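# Closing a park on a windy day: Sudheer Thomas on the Fovville procedure

18 Oct 2025

Most visitors who are turned off a ride because of wind never see the reading that closed it. At Fovville, the reading comes from a mast on top of the drop tower and is checked against a limit set separately for each ride. Sudheer Thomas wrote the current version of the closing procedure and supervises the people who carry it out.

He began with the difference between a hold and a closure. "A hold means the ride is not dispatching, the line stays where it is, and the operator expects to run again. A closure means the line is released. Guests treat them as the same thing, and for years our staff did too." Under the old wording, an operator could keep people in line through repeated holds with no upper limit. The present rule ends a hold after three failed attempts to restart, and the line is then emptied from the back.

Emptying from the back was Thomas's change. "If you release the front first, they walk out past everyone else, and everyone else stays put because they think they have moved up. You get people pushing forward into a line that is going nowhere." The covered part of the coaster line holds up to 300 people, and it has a single gate at the rear. That gate is now staffed during any hold.

The wind limits come from the ride manufacturers, and Thomas does not adjust them. What the park controls is how the reading is used. The older system, a Bhat display in the control room, showed an average and left gusts to the operator's judgment. The replacement, supplied by Kondex, logs gusts separately and puts the ride into hold if a single gust passes the limit. "We get more holds than before," Thomas said. "They are shorter. I would take that trade again, though the retail side would probably give you a different answer."

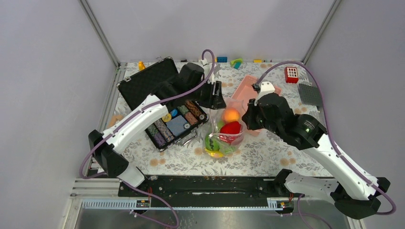
**Guest Operations and Safety – Fovville Park**

Full park closure is a separate document, and it is used far less often. It starts with a decision by the duty manager, who calls the front gate before calling anyone else. Thomas was firm on the order. "Stop the inflow. If the gate is still selling while the far end of the park is being cleared, you are adding people to the problem." The rides come next, beginning with those farthest from the exit, then the indoor shows, then food. Shops near the exit stay open until the paths behind them are clear – they also serve as shelter.

I asked about the announcement, which has been criticized for saying very little. It gives the word "weather," the direction of the exit and the location of the meeting point, and then repeats. Thomas said that an earlier text ran to 91 words and included the refund terms. "People stopped walking to listen to the refund terms. We moved them to a printed card at the gate." The card is handed out on the way out, and the ticket barcode is marked for a return visit at the same time.

Separated families are handled at the meeting point next to the Pametti carousel. Staff there do not read children's names over the loudspeakers. A child is logged by clothing and the place found, and the log is passed by radio to the exit. Adults who report a missing child are sent to the meeting point with an escort. Thomas would like a second one on the lake side, but the proposed spot is on a service road that fire trucks need.

The staff radio plan has also changed. Ride operators used to share a channel with maintenance, and during a hold the two groups talked over each other. Operators now have their own channel, and maintenance listens to it without speaking unless called. Extension 1802 remains the backup line to the control room for any post whose radio fails.

Drills are run before opening, with staff standing in for guests. Thomas was plain about the limits of this. "Staff know where the exits are and they walk toward them. A drill tells me whether the gates get unlocked in the right order. It does not tell me how a tired family with a stroller behaves." For that he uses the logs from real closures, comparing the time of the announcement with the time each zone was reported clear.

The next revision is due in November. It will cover lightning as well as wind, which the park has so far handled under a separate notice. The main open question is the water ride – the boats take several minutes to return to the station, so the hold has to begin earlier than it does elsewhere. Thomas has asked for the forecast feed to be shown at that ride's control desk and is waiting for a reply on the cost.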